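Mistside Book Kiosk – Set-up Guide
Section 3: Loading the booklets and first start

Before you begin, check that the kiosk stands level and that the front door opens fully. The kiosk holds 123 booklets in eight columns. Use only booklets in the Birow pocket size, with stapled or glued spine.

Caution: Disconnect the power cord before you put your hand inside the cabinet.

1. Open the front door with the silver key and lift out the column guides.

2. Set each guide to the thickness of your booklets. The booklet must slide down by its own weight, but it must not tilt.

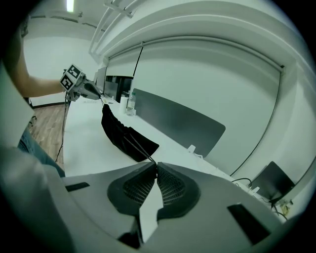 If the booklet tilts, move the guide one notch closer and try again. Very thin poetry booklets may need the Pruitt spacer, which is in the accessory bag.

3. Fill the columns from the bottom, with the cover facing you and the spine on the left. Do not press the stack down.

Note: Keep one title per column. The display shows only one cover for each column, and a reader who pays for a short story does not want to receive a cookbook.
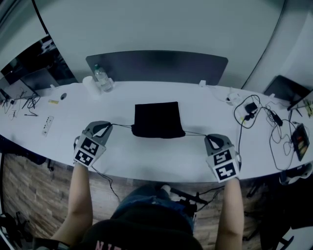
4. Close the door, connect the power and wait until the green light stays on. The motor test takes a short time – please do not open the door during it.

5. On the service menu, choose Columns, then enter the title and the price for each one. Titles from the Wadora catalog can be selected from the list. Other titles must be typed by hand.

6. Buy one booklet from every column as a test. Put the booklets back when you finish.

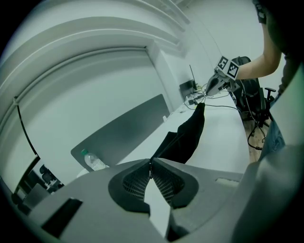 After the first start

The sales counter goes up to 3000 and then returns to zero. Write down the number before this happens if you pay your authors per copy. Clean the delivery tray with a dry cloth, and never use oil on the column guides.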